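Okay, small furniture thread, because I've been thinking about cutlery drawers for most of January and I have to put it somewhere.

1/ When we moved into the place on Randstead we had one kitchen drawer, and it stuck. You had to lift and pull at the same time, and if you forgot the lifting part everything inside slid to the back with a crash. We lived like that for two years!

2/ So now I have strong feelings about little freestanding drawer boxes. A single drawer, flat top, sits on a table or the end of a counter, holds the forks and knives you reach for every day. My grandmother kept one by the bread and I never appreciated it until I had a kitchen with no storage of my own.

3/ What I look for, after 5 of these (yes, five, please be kind): a dark top, since mine always ends up with a mug on it, and a handle I can hook my fingers behind when my hands are full of dishes. Tiny knobs are pretty and I have regretted every one. 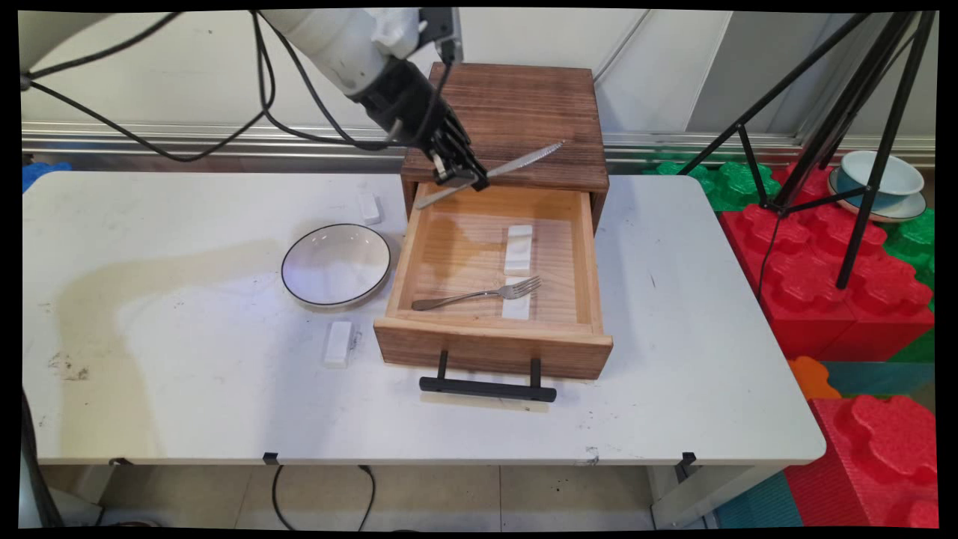 Dark-stained box, bar handle, drawer open with a fork in it, and the knife at the front edge.

4/ I love a pale inside on a dark box. It's like the lining of a good coat — you only get to see it when you open it up. It also means you can find a teaspoon without turning on the big light, and you notice crumbs and damp marks before they've been there a month. I wipe mine out with a barely wet cloth and leave the drawer open until after lunch.

5/ And that black bar! I put a similar one on my Zindel box last winter and it changed my mornings more than the coffee maker did. It took 2 screws and one trip back to the hardware store in Fellotport because I'd measured from the wrong side (I always measure from the wrong side).

6/ On knives: I keep the serrated one in with the forks, but lying the same way every time, handle toward me. I used to toss it in any old how, and then one evening I went in for a spoon without looking. I was fine, the dish towel was not.

7/ No divider in mine, by the way. I tried the Trnka tray with 3 slots and it ate up all the width, so the forks had to go in sideways and the lid of the butter dish had nowhere to live. A folded napkin on the bottom keeps things from sliding, and it goes in the wash with everything else.

8/ If you have one of these from a relative or a yard sale, please show me the handle. I'm looking for something in brass for the next one and I'd love to see what's held up.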